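Chapter 4
Small Ovens and Countertop Heat

What you will study in this chapter
How a toaster oven heats food
The parts of the oven and their names
Where to place the oven in a working kitchen
Reading the controls
Daily and weekly cleaning

Key terms: heating element, wire rack, crumb tray, preheat, clearance, radiant heat, convection, rated power

In Chapter 3 you worked with the range and the full-size oven. Those appliances are fixed in place, and the kitchen is planned around them. This chapter deals with ovens that sit on a counter and plug into a wall outlet. They are found in apartments, break rooms, school kitchens and small cafes, and many people who live alone cook most of their hot meals in one.

A survey of renters in Planthorpe, carried out in October for the local housing office, asked 734 households which cooking appliances they used at least once a week. Of these, 184 used a toaster oven and did not use a full-size oven at all. Most gave the size of the kitchen as the main cause. Others mentioned the wait for a large oven to heat when they only wanted to warm a slice of pizza or bake two potatoes.

4.1 How the oven heats food

A toaster oven is a metal box with heating elements inside. In most models there are elements near the top and near the bottom. When current passes through an element it becomes hot and gives off radiant heat, which travels straight to the surface of the food. This is what browns bread. The air in the box also warms up and carries heat to the sides of the food. If the oven has a fan, the air moves faster and the food cooks more evenly. An oven with a fan is called a convection oven.

The box is small, so food sits close to the elements. A tall loaf can burn on top before the center is done. Choose low pans, and check the food sooner than you would in a large oven.

4.2 The parts of the oven

Learn the names of the parts before you begin the practical work. The body is the outer case. The door usually has a glass window so that food can be watched without letting heat out. The handle is fixed to the door and is the part you should touch when opening it. Food or a pan rests on the wire rack, and crumbs fall through the rack to a tray at the bottom. The controls are set to one side of the door on many models and above or below it on others.

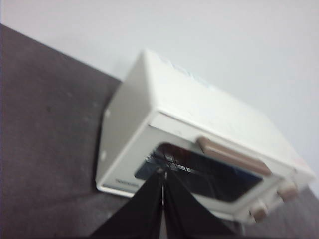
Figure 4.1 A compact white toaster oven with a glass door, a long handle and round control knobs. Part of the wire rack shows through the window.

Round knobs are common on small ovens. One may set the temperature, another the time, and a third the type of heat, such as toast, bake or broil. The number of knobs and their order differ from one maker to the next. Read the markings on your own oven and do not work from memory of another one. On the Fusero ovens used in the Ansah teaching kitchen, the timer must be turned on before any heat is produced. Students who set only the temperature will find the oven cold.

4.3 Where to put the oven

Set the oven on a flat, dry surface that will not be harmed by heat. The outside of the case becomes hot in use, including the top and sides. Leave clear space on every side, as stated in the maker's instructions. Keep paper towels, bread bags and curtains well away. Do not store trays or boxes on top of the case, even when the oven is off.

Check the power rating before you plug the oven in. Larger countertop models draw up to 2000 watts, and a kettle running on the same circuit may trip the breaker. Plug the oven directly into the wall. Extension cords can overheat.

Before you read on

Look at a toaster oven at home or in the classroom. Write down the position of the controls and the settings printed beside them. Find the crumb tray and note how it comes out. Bring your notes to the next lesson, where they will be used with the Plavberg cleaning chart in Section 4.4.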